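Mar 9, 2018

Up before seven to clear the utility room. I had put it off since we moved the bikes out, and the freezer was coming between eight and twelve, so there was no more putting it off. Took out the ironing board, two boxes of jars, the paint from the hall and the old clothes airer, which has lost three of its bars and can go to the tip. Swept twice. There was a lot of grit along the skirting and a dead plug-in air freshener I don't remember buying.

Filippos rang at half past eight to ask if I had measured the back door. I had. He asked if I had measured it with the handle or without. I went and measured it again with the handle. It was fine, but not by much.

The van came at ten past ten. Two men, quick and polite, boots off without being asked. They took it down the side passage and in through the back, and it only caught once, on the step. One of them asked what I was going to put in it and I said half a lamb from Tosside and whatever comes off the allotment, and he said his mother had one in her garage and could never find anything. I signed for it and they were gone by twenty-five past.

The delivery note says to leave it standing before switching on. The booklet says the same but gives a different time, so I went with the longer one. That meant most of the day looking at a freezer I couldn't use. I cleaned the inside with warm water and a spoonful of bicarb, dried it with the old blue towel and left the lid up for a bit. Then I wiped down the front, which marks easily. Still one tiny dark streak near the top.

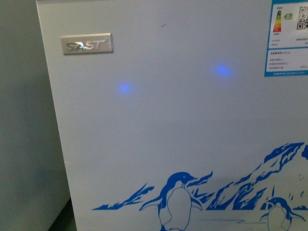

The new freezer by the grey wall, badge and energy sticker still on.

Fotini came over after lunch with the extension lead she borrowed at Christmas. She said straight away that it was bigger than she'd expected. She wanted to know who SAST were and I said I had no idea, it was what the shop had at the price. She thought I should peel the energy label off now, before it bakes on. Hers has been on her fridge since 2011 and won't shift. I said I'd do it at the weekend. It's a 2, whatever that means on their scale. She thought it was good. I thought a 1 would be better. We left it there.

Money, while I remember. The freezer was 181 pounds, and delivery was another 14. I had put 220 aside, so there is a bit left for baskets. Faustino paid more than that for his and it is smaller, though his was from Bakalis and they do come out and fix things.

Spent the afternoon sorting the freezer compartment in the kitchen, which I'd been dreading. Most of it was fine. I threw away a bag of peas that had gone to one lump, something brown with no label, and the end of a loaf from before the clocks went back. Found the redcurrants — I had been blaming Filippos for those. Wrote labels for everything that is going across. I want meat on the left, fruit and veg on the right and bread on top, and a list stuck up on the wall with a pencil on a string. My mother did it that way and it worked.

Ifigeneia rang at four about the lamb. It will be ready on the 20th, and she says Achilleas can bring ours down with theirs if I let him know by Sunday night. He'll want paying in cash. She asked if we wanted the neck and the bones and I said yes to both. She also said to put a thermometer in and not trust the dial, and I have one somewhere, I think in the drawer with the fuses.

Switched it on at ten to seven. It hums, but less than the old one did, and with the door shut I can't hear it from the kitchen. Looked in at nine and there was cold coming off the sides. I won't move anything over until the morning.

Supper was omelettes, with the redcurrants afterwards, stewed. A bit sharp, needed more sugar. Filippos had seconds.

To do tomorrow: find thermometer, move the food, tip with the airer, ring Achilleas, buy freezer bags (the big ones) and a pencil.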